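Skesik hand grippers, hard pads vs soft pads for cloth?
Forum: End effectors and tooling

vestibule47
Posted Friday, September 1, 2023

I've been trying two hand-held grippers for folding and pick-and-place demos on clothing. One is the Skesik, the other is the older Hemard. The Skesik weighs 705 grams on my kitchen scale, the Hemard 334. After an hour the Skesik makes my wrist sore, but it closes more evenly. I put a blue rubbery pad on it and I'm keeping those for now. Bedroom setup, folded black knit on the bed, phone on the other side:

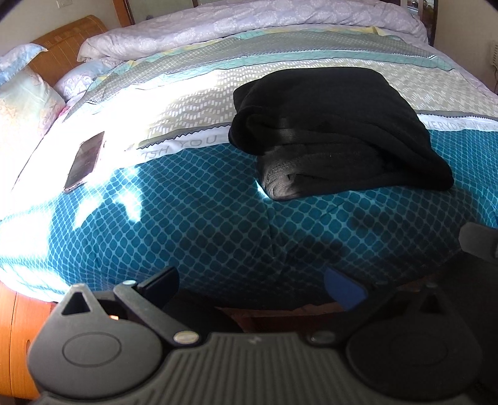
Does the lighter gripper give better data on cloth? On my runs it gave faster demos, but more of them got thrown out for slipped grasps.

torque_lunch
Pads matter more than the gripper. I ran both with the same silicone and couldn't tell the logs apart.

mbrandt_ee
Disagree. The Hemard linkage has play in it and you feel it on thin fabric. Pads won't fix that. Shim the pivot first, then compare.

torque_lunch
Mine has no play. Maybe you got a bad one.

mbrandt_ee
I've had three – all the same.

pixelshift
Watch your exposure too. Direct sun on a bedspread washes out the pattern, and my tracking drifts when that happens. I close the blinds or lock exposure before a session. The Ghoneim controller lets you lock it from the trigger menu.

vestibule47
I'm on the Vesturitz controller and didn't find that setting. Will look again. I have 47 demos on each gripper so far and will redo the Hemard set with a shimmed pivot.

mbrandt_ee
Second tab, under sensor. It resets when you power off.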